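Demonstration Area Inspection – Checklist and Comments

Event: Visitor open day, household handling demonstrations
Site: Clernby House, first floor, bedroom demonstration area
Date of inspection: 19 December 2021
Inspecting officer: Shoshana Thibodeaux
Equipment supplier: Allel
Visitor capacity applied for: 40

Responses are recorded as Yes, No or Partly. Any item marked No must be cleared before visitors are admitted. Items marked Partly may proceed subject to the comment.

Section A – Access and circulation

A1. Route from the stairs to the demonstration area clear of obstruction: Yes
A2. Route signed at each change of direction: Partly
Comment: The sign at the top of the stairs gives the old room name. Crenshaw Signs has been asked for a replacement.
A3. Visitor line marked on the floor: Yes
A4. Group size limited and displayed at the door: Yes
Comment: The limit is 9 visitors at a time, with 2 members of staff present throughout. The printed notice is to be moved to eye level.
A5. Fire exit route explained in the welcome talk: Yes

Section B – Hand-held gripper

B1. Pivot screws and outer joint screws tight: Yes
Comment: Checked by hand and with the supplier's driver. Repeat at the midday break.
B2. Pads on the fingertips secure, with no lifting at the corners: Yes
B3. Jaws open and close fully without sticking: Yes
B4. Pinch point warning given before a visitor holds the tool: Partly
Comment: The warning is in the demonstrator's script but comes after the tool has been handed over. The order must be changed. Visitors should also be told to keep their free hand away from the linkage arms.
B5. Tool cleaned between users: Yes
B6. Spare tool available: No
Comment: The spare is still with Allel. To be cleared on delivery – signature required.

Section C – Bed and fabric handling task

C1. Blanket clear of the floor on the demonstration side: Yes
C2. Fabric items free of pins, loose buttons and sharp fastenings: Yes
C3. Demonstrator able to work from one side without leaning across the bed: Yes
C4. Office chair kept out of the demonstrator's path: Partly
Comment: Acceptable where it stands at present. It should not be turned or used during a session.
C5. Items on the open shelf and behind the headboard stable: Yes
Comment: Soft toys may remain. Nothing heavier is to be added to the shelf.

Section D – Electrical and general

D1. Portable appliances in date: Yes
Comment: Next test due in April. Asset 79 has a worn label, still legible.
D2. Cables outside the visitor line: Yes
D3. First aid kit present and sealed: Yes
D4. Incident forms held at the reception desk: Yes
D5. Supplier's risk assessment on file: Yes
Comment: The copy held is for the Ellari showroom. The supplier is to confirm in writing that it also applies to Clernby House.

Outcome

Admission of visitors is not approved until item B6 has been cleared. Items A2, B4 and C4 are to be reviewed by the inspecting officer on the morning of the event, before the first group is called. The supplier's written confirmation under D5 should be sent to the site office and attached to this record.

Signed: S. Thibodeaux 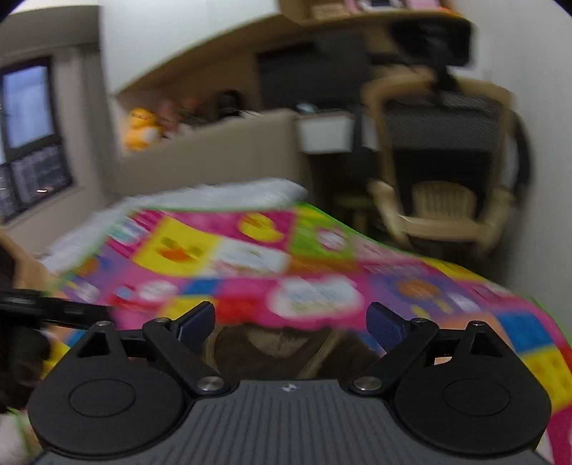
Section C: gripper with jaws open over the bed, fabric item between the fingertips.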